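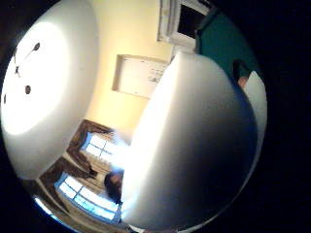 Bedroom ceiling light flickers only when the bathroom fan is on
Home repair > Electrical
Posted Monday, 6:40 am

Moved into a rental in Mamdale in June, older place. The bedroom ceiling light was fine until a few weeks ago. Now whenever the bathroom fan runs the light kind of shivers. Not off and on, just a fast dim-bright-dim. Turn the fan off, stops right away.

Stuff I tried so far:
swapped the bulb (LED, dimmable)
swapped it again with one from the kitchen
turned the dimmer all the way up, slightly better
turned it low, much worse

The dimmer is a Kandix, the slider kind. No idea how old. Landlord says "it's just LEDs, they do that" and I don't buy it, the hall light is LED too and it's rock steady. No burning smell, nothing warm at the switch that I can feel. Breaker has never tripped.

Is this dangerous or just annoying? And is it something I'm allowed to mess with as a tenant or do I keep bugging him. Sorry for typos, on my way to work

nondbridge_pat
52 posts

Josphat Waweru
551 posts

Most likely the dimmer. Old dimmers were made for regular bulbs that pull a lot more power. Put one little LED on it and it's working below its minimum, so any small bump on the circuit shows up in the light. Fan motor makes the bump. Hall light is steady because (I'm guessing) it's on a plain switch.

Easy way to find out without touching any wires: if the fixture takes a regular screw-in bulb, borrow an old incandescent, 60 watt, check the sticker in the fixture says 60 is ok. Run the fan. If the light is steady with the old bulb, it's the dimmer and the LED not getting along. Fix is a new dimmer rated for LED, or a plain switch if you don't care about dimming.

If it STILL flickers with the old bulb then I'd stop guessing. Could be a loose connection somewhere between the panel and that room, and that one you don't sit on. Loose connections get hot inside the wall where you won't feel them. Also check when the fan is off but something else big is on, hair dryer, vacuum, whatever is on that circuit. Write down what happened and when.

As for who does it, rental = landlord. Send it in writing. Text is fine, keep a copy. "Light flickers when fan runs, please have an electrician check the dimmer and connections." Harder to shrug off than a chat in the driveway.

Edit: forgot to ask, did anybody replace the fan lately? You said it started a few weeks ago. Something changed.

ragnarsson_k
28 posts

had same thing, was the bulb. cheap ones are junk. buy a better brand

Josphat Waweru
551 posts

Could be, but two different bulbs already did it, and it comes and goes with the fan. I'd still do the incandescent test first, costs nothing if a neighbor has one in a drawer.

dmo_fixes
23 posts

Agree with most of this. Only thing I'd add, if the lights in OTHER rooms ever get brighter when something turns on (brighter, not dimmer) call somebody that same day. That can be a bad neutral and it will cook your fridge and tv. Doesn't sound like yours but people read these threads later.

And don't let the landlord's cousin do it. Ask for a licensed person. Depending where you are, he may be required to anyway.

nondbridge_pat
52 posts

Ok thanks all. The fan WAS replaced, back in July, I'd forgoten. Old one died and he put in a new one himself. Got a 60 watt off my aunt and it's steady with the fan running, so dimmer I guess? Texted him both things, the dimmer and who wired the fan. No answer yet. Leaving the old bulb in for now.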